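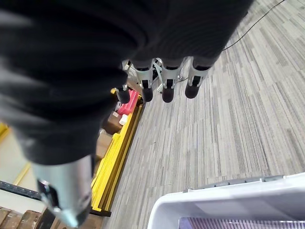
COMMUNIQUÉ DE PRESSE

Robots et petites tâches d'atelier : Sonum publie le bilan de ses essais

Le 16 septembre 2020

Sonum, bureau d'études spécialisé dans l'automatisation des petits ateliers, rend public le bilan d'une campagne d'essais menée avec l'équipementier Pichler. La question posée était simple : un robot polyvalent peut-il, aujourd'hui, prendre en charge les tâches de rangement et de manutention qui occupent une partie de la journée des opérateurs ? La réponse est oui pour quelques gestes, non pour la plupart.

La campagne a duré 11 semaines. Elle a porté sur des travaux ordinaires : prendre une pièce dans un bac, la poser ailleurs, vider un carton, plier un textile, remettre un outil à sa place. Au total, 113 essais ont été retenus pour l'analyse. Les essais interrompus pour une raison étrangère à la tâche, par exemple une coupure de réseau, ont été écartés.

Les meilleurs résultats concernent les pièces rigides, de forme constante, présentées à plat dans un bac ouvert. Les pièces en plastique moulé entrent dans cette catégorie : leurs arêtes offrent une prise à la main mécanique et leur forme ne change pas quand on les serre.

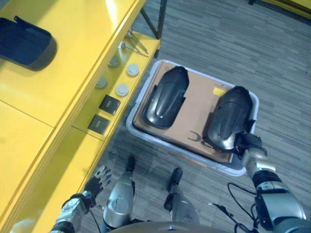
Le temps d'exécution reste le principal obstacle. Sur une prise suivie d'une dépose, un opérateur expérimenté garde une nette avance, et l'écart se creuse dès que deux pièces se touchent ou se chevauchent. « Pour l'instant, je ne confierais pas un poste complet à une machine de ce type, indique Lucienne Guillot, responsable des essais chez Sonum. Je lui confierais une tâche précise, toujours la même, avec quelqu'un à proximité. »

Les textiles et les emballages souples donnent des résultats nettement plus faibles. Le pliage a été abandonné au bout de presque deux semaines, les réglages valables pour un tissu ne convenant pas au suivant. Les objets brillants ou transparents posent aussi des difficultés de repérage, en particulier quand l'éclairage varie au cours de la journée.

Chez Pichler, la direction de la production ne prévoit pas de modifier ses effectifs. « Nos équipes voulaient savoir à quoi s'en tenir, explique Balthasar Baumgartner, directeur de la production. Elles ont choisi elles-mêmes une bonne partie des tâches testées, y compris celles qu'elles pensaient impossibles. » Les opérateurs ont également demandé que la préparation du poste soit comptée dans la durée de chaque essai. Le rapport en tient compte.

Les travaux ménagers ne faisaient pas partie du programme. Sonum estime toutefois que le pliage et le tri d'objets mélangés y poseraient les mêmes problèmes, dans des pièces moins bien rangées qu'un atelier.

Une seconde série d'essais débutera en octobre. Elle portera sur le tri de pièces mélangées et sur la reprise après une prise manquée, sous la conduite de Nithin Arumugam.

Le rapport complet est disponible sur demande auprès du service de presse.

Contact presse : Catarina Guerreiro, Sonum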